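Reset Rules Belong in the Standard

By Roy Ellwood
October 13, 2021

The draft guideline on bench-scale manipulation trials that Sovarthorpe circulated in August runs to 6 sections, and five of them concern the machine. Payload, joint limits, emergency stop, enclosure, cable retention: each is covered in enough detail that two labs reading the text would build much the same cell. The remaining section, on how a trial is set up and scored, is a page and a half long. It should be the longest in the document.

My concern is cloth. A rigid part has a pose, and the pose can be written down. A shirt has no such thing. Two operators told to "place the garment on the work surface" will produce starting states that differ in orientation, in which edges are doubled under, and in how much of the collar is reachable from above. The draft treats these as the same condition, and any success rate computed over them inherits the difference.

The usual reply is volume. Run enough trials and the variation averages out. Fatine reported 3,858 folding attempts in its last comparison and gave a single figure for the whole set. I have no reason to doubt the count. I doubt that the figure means much, as the report does not say who reset the garment between attempts or what they were told to do. An operator who has watched an arm miss a sleeve all morning will start laying that sleeve out a little wider. The drift is small on any one reset and consistent over hundreds.
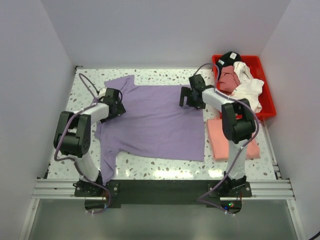 A workable rule would define three starting classes: flat, disturbed and heaped. Flat means both sleeves extended and no fabric doubled over on the body. Disturbed means the garment is spread but has wrinkles or folded layers in places, with the hem still identifiable. Heaped means dropped from a stated height and left alone. Every attempt gets a class before the arms move, assigned by someone other than the operator, and results are reported by class. A lab that wants one headline number can still publish it next to the other three.

The second gap is everything on the surface that is not the target. The draft requires the workspace to be "clear of obstructions," which most labs read as clear of anything hard. Bins and spare garments stay within reach, and I think they should, because a cell meant for laundry will have laundry in it. But their contents and position affect both the vision system and the arm paths. The guideline should require them to be listed, and to stay put for the length of a series.

Deirdre Mac Mathúna, who ran the Rirnent trials, objects that classing every start adds labor to work that is already slow. She is right about the cost. Her own team tried a version of it over 500 attempts and found that it added some 2 minutes per batch, mostly in the first week. I regard that as affordable. She regards it as a reason to make the rule optional, and we have exchanged several letters on the point without either of us moving.

Optional rules of this kind do not survive a deadline. The labs most in need of the discipline will be the ones to skip it, and their figures will sit in the same tables as everyone else's — with no mark to tell a reader which is which. If Sovarthorpe wants comparability, and the preamble says it does, the starting state has to be a required field in the report form.

Comments on the draft are still open. Mine asks for the three classes, the separate assessor and the list of surrounding items, all in the section on scoring. The wording on cable retention can stay as it is.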